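Posted in: Room checks & housekeeping
May — by the craft room desk, Saltaston

We use cookies to remember your settings. Accept / Manage

CRAFT ROOM — TABLE AND STATIONERY CHECK, WITH COMMENTS

Done early, before the first group, so comments are short. Same sheet as last time except I've split pens and pencils into seperate lines as people kept ticking one and meaning both. OK / FIX / WATCH as usual.

1. TABLE SURFACE

Stable, no rocking — OK
Edges, run a hand along (glove on) — OK. No splinters, no snags.
Marks and stains — WATCH. Cloudy patches, a few scuffs. Wiped a bit with the Luno spray and a cloth, made no odds. Not a safety matter, leave it. Do NOT use the scouring pads, we had this conversation in the winter.
Sticky patches — OK
Glare — WATCH. Fine for drawing, tiring if you sit facing it. Turn the chair.

2. PENS

Gel pens, caps on — OK
Barrels split or cracked — OK, none found. Felt each one.
Leaks — OK. Check the tip end, that's where it gets on sleeves.
Bundled loose on the table — FIX. They want to be in the holder or in a case when a session finishes. Loose pens roll, then they're on the floor, then someone's ankle.
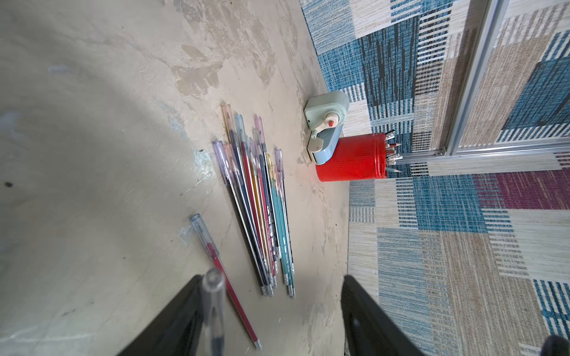

Colours don't need matching to caps before they go back. Somebody has been doing this and it takes ages. Put any cap on any pen so long as it clicks. Dark refills run out first so if you're ordering, order those, the pastels last for ever.

Spare pens — one box left from Magnusson, 48 in it. Enough until the summer.

3. PENCILS

Caps fitted — FIX on some. Cap should go right down. If it wobbles, swap it.
Points — OK. Nothing broken off in the caps that I could shake out.
Length — bin anything shorter than 8 cm. The little ones get lost and jab people through pockets.
Sharpenings — OK, none on table. Tub emptied.
Chewed ends — none. Amazing.

Comment: we do not need more pencils. Almost 100 in the cupboard, still in their wrappers. Please stop accepting donated ones unless they're colours.

4. STORAGE AND LAYOUT

Holder upright and not top heavy — WATCH. The round one is crammed. Move a handful to the case before it tips.
Pencil case — OK, zip runs. Keep it next to the holder, so whoever's packing up sees both.
Pump bottle — FIX. Needs to be standing up. Pump to the locked position, then stand it at the back. If the thread is gummed up rinse it in warm water and let it dry befor it goes back on.
Shelf unit — OK. Pushed each tier, no give. Light things only on the middle.
Wall basket — OK. Brackets tight. Nothing heavy in there please, it's a basket and not a bookcase.
Fabric on walls — OK. No loose threads within reach, no pins left in. 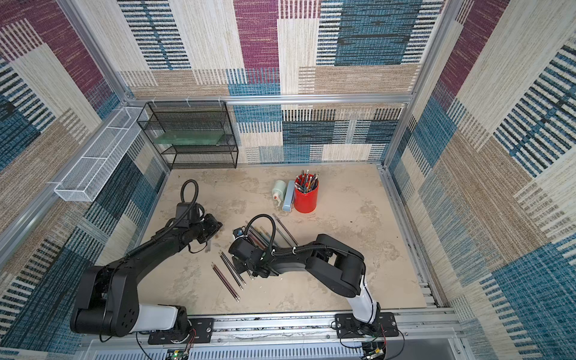 Table at check: red holder and pale blue case at the back, green pump bottle on its side.

Action on the above — bottle first, it's a ten second job. Then loose pencils and pens off the table. Holder last, tip out on a tray and sort sitting down.

If you take things off the shelf to clean, put them back on the SAME tier. Bolla trays go flat underneath, not stood on end. Two of those have a chipped corner, tape is on and holding, replace when the budget comes round.

5. FLOOR AND ACCESS

Rug flat, no curled edge — OK. Pressed all round with a foot.
Walkway 90 cm clear to the door — OK, measured, just about. Bags go on hooks.
Stools tucked in — OK
Dropped items — OK, one rubber and a paperclip, both picked up.

6. PACKING UP, FOR WHOEVER IS LAST

Had a question on this so writing it down properly. Caps on before anything gets moved. Lay pencils side by side with the caps all pointing the same way — quickest way of spotting one without, and saves getting poked when you pick up the lot. Small handfuls. Don't sweep them off the edge into a box with your arm, that's how points break. 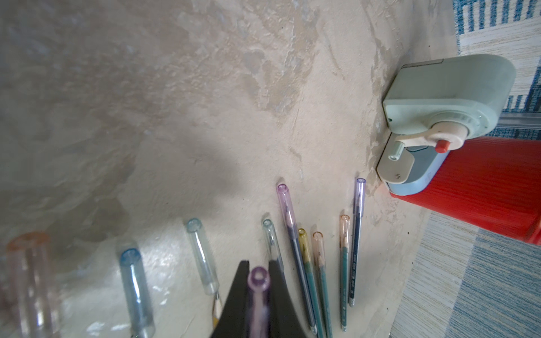 See-through caps are the better sort, you can check the point without pulling anything off. When the opaque ones wear out don't replace like for like. A cap with a hole in the end is meant to be like that, it's for air, leave it alone. Had three handed to me as "broken" and they were fine.

Wipe table after, not before.

7. OUTSTANDING

Holder — thin out. WATCH till done.
Pump bottle — stand up, check thread.
Loose caps — go through the tin, chuck split ones.
Second pencil case — ask Magnusson if they still do the same size, if not anything flat will do.
Print more of these sheets, this was the last but one.

Next check same time next month, before 9 if poss. Sheet goes in the folder by the door, NOT on the shelf.

Tags: checklists, art supplies, storage, Saltaston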